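Let the Old Captain Go Kindly

I have followed Prirkside for more years than I care to put on paper, and in all that time I don't believe we have ever been good at saying goodbye. We are wonderful at hello. A new signing gets a scarf, a song and a picture with the mayor, and by the weekend half the town has decided he is the best left back we've ever had. But when a player's legs start to go, we all look at our shoes and hope somebody else will bring it up.

So I'd like to bring it up, as gently as I can. Detlef Böttcher has given this club 11 seasons. He has played more than 200 matches in our colors, a good many of them with something strapped or stitched, and he was captain through both of the relegation years, when it would have been very easy to take a better offer from Iyamu and be done with us. I love him for that (my sister says I love him more than is decent), and I still think this should be his last summer as a player.
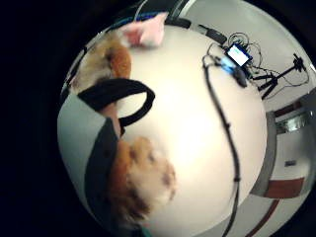
What the club owes him

First of all, a straight answer. The talk at the moment is that he'll be offered another short deal, with a cut in pay and no promise of games, and that everyone will wait and see. I can't think of anything sadder. He would spend the winter on the bench at away grounds with his coat zipped up to his nose, coming on for the last few minutes when we were already losing, and the people who grew up singing his name would start to sigh when he misplaced a pass.

I'd much prefer that the board sat down with him now and asked what he wants to do next. He has been helping with the under-sixteens whenever his knee allows it, and the kids seem to hang on every word – even the ones who never listen to their own fathers. There's a coaching job in that if somebody is willing to write it down and pay for it properly.

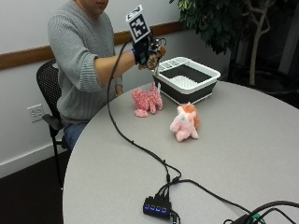 PRIRKSIDE, 5/22/20

I wrote the part above before I heard Pramila Mishra speak at the supporters' evening, and I've left it as it was, though she did make me think harder. Her view is that a young dressing room needs an old head in it, and that you can't get the same thing from a man in a tracksuit on the touchline. She pointed to Drerevis, who let 2 senior players go in one July and then spent the whole season looking lost every time they conceded first.

It's a fair point, and she put it better than I have. I remember that Drerevis side well, and they really did fall to pieces. Where I part company with her is that they had nothing lined up behind those players, and we do. Our young center halves have waited a long while for a proper run, and I'd hate to see either of them leave for Dreltel just to get a game.
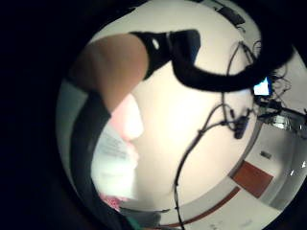 A proper send-off

Give him a testimonial, please, and do it on our own ground with cheap tickets, so that families can come. Invite the old teammates, including the ones who left on bad terms. Let him take the penalties, let him play up front for ten minutes as he has always wanted to, and let his mother have the good seat by the tunnel. I'll be in my usual place behind the goal with a flask of tea and far too many tissues, and I'll happily shuffle along if anyone wants to squeeze in.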